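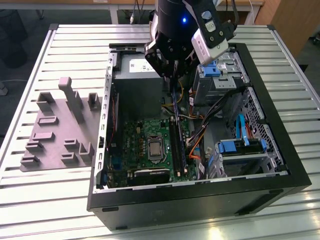

Flondunska Makers' Market - Frequently Asked Questions

Last updated 4 June 2019

FOR STALLHOLDERS

Who can apply for a stall?
Anyone who designs and makes their own work. We take ceramics, textiles, jewelry, prints, woodwork, leather, glass, candles and soap. Work made by someone else and resold is not accepted, even if it is handmade. If you share a studio, each maker can apply separately or you can apply as a group under one name.

How do I apply?
Fill in the form on the Stallholders page and attach six photos of your work. One of them should show your pieces displayed together. Applications for the fall market closed at the end of May. If you missed the date, you can still ask to go on the waiting list.

Who chooses the makers?
Chinyere Ibrahim and Oluwaseun Onuoha read every application. They look for a mix across the hall, so a strong application in a crowded category (jewelry is always the fullest) may be turned down. You are welcome to apply again next time.

What do I get with my stall?
A 6-foot table, two chairs and a black cloth that reaches the floor on the front side. Outlets are only available along the north wall. Ask for one on your form if you need it for lights or a card reader.

Can I bring my own display?
Yes. Shelves and racks must fit within your space and stand up without being fixed to the wall. Please keep everything under 6 feet high. Clothing rails count as part of your space.

Can I share a table?
Two makers can share. Both names need to be on the form, and both sets of work have to be accepted. The fee is the same as for a single stall and we send one invoice, so decide between you who is paying.

When can I set up?
The loading door on Leka Street opens at 7 a.m. Unload first, then move your vehicle before you start setting up. All vehicles need to be out of the loading area by 9:15. Packing up before closing time is not allowed.

Do I need insurance?
Yes, you need your own liability cover. Send us a copy of the certificate with your final payment. Candle and soap makers also need to send their product labels.

What if I have to cancel?
Email us as soon as you know. We refund the full fee up to 30 days before the market. After that we refund half if we can fill your space from the waiting list - otherwise the fee is kept.

FOR VISITORS

How much is admission?
Admission is free. The evening preview is ticketed, and tickets are sold on this site only.

How busy does it get?
The spring market had 2,711 visitors over the two days. The first hour and the middle of the afternoon are the busiest times. If you want to talk to makers about a custom order, come in the last two hours.

Can I pay by card?
Most stalls take cards, but a few are cash only. There is no ATM in the building. The closest one is across the street, next to the Hutier bakery.

Is the hall accessible?
The main floor is step-free from the front entrance, and there is an accessible restroom beside the coat check. The workshop room is upstairs and has no elevator. If you would like to take a workshop and can't use the stairs, write to Ifeoma Ogunleye and she will arrange a table on the main floor.

Are dogs allowed?
Service dogs only, please. The aisles are narrow.

Can I buy online if I can't come?
The online market runs for a week after the hall closes. Each maker handles their own orders and shipping, so questions about a purchase should go to the maker directly. Their contact details are on their profile page.

Can I return something I bought?
That depends on the maker. Ask before you pay, and keep your receipt. Custom pieces usually can't be returned.

I lost something at the market. Who do I ask?
Lost items are kept at the front desk for two weeks. Email us with a description and the day you visited.

CONTACT

Stall applications: Chinyere Ibrahim
Workshops and access: Ifeoma Ogunleye
Press and photography: Milovan Yordanov

Use the form on the Contact page and pick the right name from the menu. We answer within three working days, a little longer in market week.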